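Jornada de puertas abiertas en Toruscombe: entrevista con Hammad Mughal

El centro de Toruscombe abrió sus puertas al público en septiembre, en una jornada dedicada a la automatización de tareas domésticas. Asistieron 200 personas, repartidas en grupos, con sesiones de mañana y tarde. Hammad Mughal, responsable del programa de manipulación y organizador de la visita, recibió a esta redacción al término de la última demostración para tratar los objetivos del programa, su estado actual y las impresiones recogidas entre los asistentes.

Un programa dirigido al hogar

Mughal procede de la automatización industrial y trabajó varios años en líneas de embalaje antes de incorporarse al centro. A su juicio, la diferencia entre ambos entornos se subestima con frecuencia. «En una línea de embalaje conozco la pieza, su peso y la posición en que va a llegar. En una casa no conozco nada de eso, y la persona que vive en ella tampoco tiene por qué saberlo», explica.

El programa, denominado internamente Flurkudholm, estudia cómo se recogen, se apartan y se colocan objetos de uso corriente sobre mesas y encimeras. Participan en él 24 personas, entre personal técnico y operadores encargados de ejecutar las tareas con pinzas de mano. Según Mughal, la composición del equipo se decidió con detenimiento: «Buscábamos operadores con buena mano y paciencia. La formación técnica se adquiere en unas semanas. La costumbre de terminar bien un movimiento cuesta bastante más».

Preguntado por los robots humanoides, que varios visitantes mencionaron al recordar las exhibiciones de Honda, el responsable se muestra prudente. «Es natural que el público llegue con esa imagen. Nosotros trabajamos en algo más modesto, que empieza y acaba en los dedos de la pinza. A algunas familias les decepcionó un poco al principio, y lo comprendo».

El desarrollo de la visita

El recorrido constó de 4 paradas. En la primera se presentaron los materiales de trabajo; en la segunda, los operadores realizaron ejercicios breves ante el público; la tercera se reservó para que los asistentes manejaran las pinzas por sí mismos, y la última consistió en un turno de preguntas en la sala Holcombe. La tercera parada fue la que acumuló más retrasos, circunstancia que la organización tendrá en cuenta en próximas convocatorias.

«Los adultos aprietan demasiado», observa Mughal. «Los niños suelen acercarse más despacio y miran por dónde van a coger el objeto. Una señora estuvo un buen rato con un paquete de galletas y no quiso ceder el turno hasta dejarlo donde ella pretendía».

La organización entregó a los asistentes un cuestionario voluntario. Las preguntas más repetidas se refirieron al precio futuro de estos sistemas, a la seguridad en presencia de menores y al tratamiento de la información obtenida en viviendas. Sobre la primera cuestión, el responsable declinó ofrecer previsiones. Sobre la última, recordó que toda sesión en un domicilio requiere autorización por escrito y que los residentes pueden retirarla en cualquier momento.

Materiales blandos y envases

Buena parte de la conversación giró en torno a los objetos deformables. Mughal considera que las mallas de espuma empleadas para proteger la fruta y los envases flexibles figuran entre los casos más exigentes. «La malla cede, se engancha y tapa lo que tiene debajo. Con un envoltorio brillante ocurre algo parecido: cambia de forma en cuanto se toca. Son cosas que cualquiera aparta sin pensar».

El trabajo se lleva a cabo con dos pinzas, una por mano, sobre mesas domésticas vestidas con sus propios manteles. El equipo descartó los tableros lisos de laboratorio en una fase temprana, y los estampados florales son ya habituales en las sesiones.
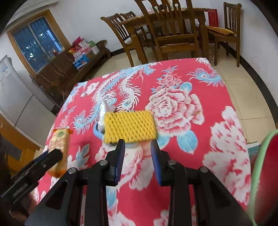

Próximas actividades

El centro prevé repetir la jornada y estudia trasladarla a un domingo, a petición de las familias que no pudieron acudir en horario laboral. El aforo de cada grupo se reducirá y se habilitará un segundo puesto para el manejo de las pinzas. Los centros educativos interesados podrán solicitar visita concertada en la recepción de Toruscombe.

Mughal confía en mostrar entonces ejercicios más largos, de principio a fin. «Me gustaría que el público viera recoger una mesa entera, con sus pausas y sus errores», señala. El archivo del programa reúne hasta la fecha 304 sesiones, cuya revisión continuará durante los próximos meses.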